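Filing robot at Wandelon shuts itself in with the paperwork

PRURKAU -- An office robot brought in to tidy the records at Wandelon, a parts distributor, spent part of an April morning refusing to let go of a cabinet door, and the company has now put its filing program on hold while somebody works out why.

The humanoid machine, supplied by the automation firm Arellano, had been given what its work order called a light duty: take blue box files off the top of a low cabinet, put them on the shelf inside, close the doors. It managed the first two. On the third, according to an incident note passed around the office, the left hand closed on the edge of the door, reported that it had closed on nothing, and squeezed harder to make sure.

The door gave before the hand did. One hinge pulled its screws, a box file went to the carpet, and the robot stood holding its ground until an employee reached the stop button. The note puts that at 60 seconds, a long time to watch furniture lose an argument. No one was hurt. The file, number 2232, contained warranty claims. 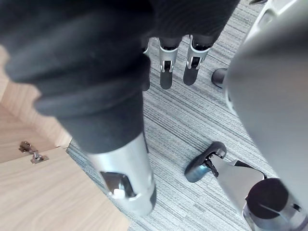
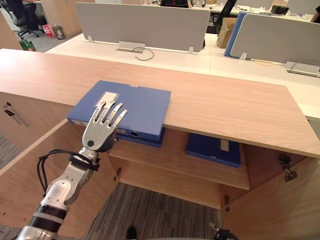
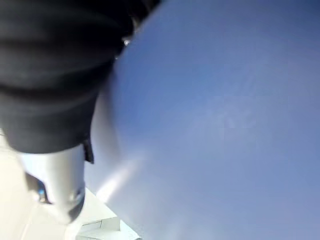 The filing job at Wandelon. The middle picture has the hand on a box file on the cabinet top.

Karla Solís, who runs the records room, said the stop button worked as advertised once she got to it. It was on the far side of the desks. "I had the safety training," she said. "It covered where to stand. It did not cover running."

Arellano blames a grip sensor that drifted out of calibration overnight and a software check that should have caught it but was set to run only every 100 cycles. The robot was on cycle 3. The check now runs before every grasp, the firm said, and grip force has been capped until an engineer signs off on the repair. That makes the machine slower. It was already slower than Solís.

Wandelon has asked for a second stop button within arm's reach of the cabinet, and has taped a line on the carpet that staff are supposed to stay behind when the arms are moving. Skestitwood, which built the cabinet, has quoted for a new hinge and declined to comment on whether robot damage falls under its warranty.

The claim form, Solís said, will be going into a blue box file. She plans to put it away by hand.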